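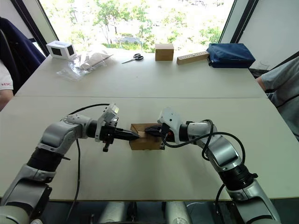

What Is a Tariff, and Who Pays It?

By Kasun Gunawardena
Feb 23, 2025

Have a look at the label inside your sweater, or turn your lunch box upside down and read the tiny letters on the bottom. There is a good chance you will find the name of a country that is a long way from your house. Things we buy travel a lot, much more than most of us do, and when they arrive at the border of a new country there is often something to pay before they are let in. That something is called a tariff.

A tariff is a kind of tax. You may already know about the tax that gets added when you buy a candy bar at the store. A tariff is a bit like that, only it is charged when goods come into a country from another one. Goods coming in are called imports, and goods going out are called exports. (If you mix those two up, remember that "ex" is also at the start of "exit.")

Let's take a toy train. In the town of Skarkbridge there is a small toy store called Obradović, and every April it orders wooden trains from Etarik, a toy maker in another country. Last year it ordered 244 of them, and the price of each train was 29 dollars. Now suppose the government decides on a tariff of 8 dollars for every train. The price has just gone up to 37 dollars, and the store hasn't even put the trains on the shelf yet!

So who pays those eight dollars? Lots of grown-ups get this part muddled, so don't worry if you have to read it twice. The money is paid to the government by the business that brings the trains in, so in our story that is the store. The store might then raise its own prices, and in that case the families who buy the trains are paying for part of the tariff, or even all of it. Or the store might keep its prices the same and earn less. Sometimes Etarik will agree to sell its trains a little cheaper, so that the store keeps ordering. Usually it ends up being a mixture.
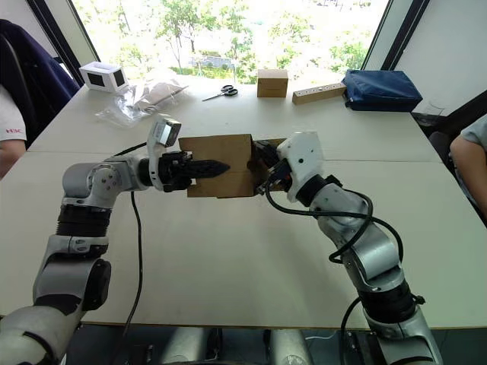 Two robot arms hold a cardboard box above a white table.

Why would a government want to make things cost more? Well, there are several reasons, and people have been arguing about them for hundreds of years. One is to help businesses at home. If there is a train maker called Teratlow just down the road, and its trains cost 35 dollars, the ones from far away used to look like the better deal. After the tariff, Teratlow's trains are cheaper, and more people may choose them. That could be good news for the people who work there, though perhaps not such good news for a child who has been saving up for a train from Etarik.

Another reason is that tariffs bring in money, which a government can spend on things like roads and schools. And now and then a country uses a tariff to show another country that it is unhappy about something. The trouble is that the other country may answer with a tariff of its own, and then the first one may add another – and on it goes, back and forth. People call this a trade war. No one is fighting with weapons in a trade war, but it can still hurt farmers, workers and shoppers on both sides.

Countries can also agree to do the opposite. They sit down together, sometimes for years, and write a trade deal that makes tariffs smaller or gets rid of them for certain things.

Words to know
Border: the line where one country ends and another begins.
Customs: the officers who check goods coming into a country, and the place where they do it.
Trade: buying, selling and swapping things.

Something to try at home: pick five things in your kitchen and find out where each one was made. Then ask a grown-up to help you look for those countries on a map.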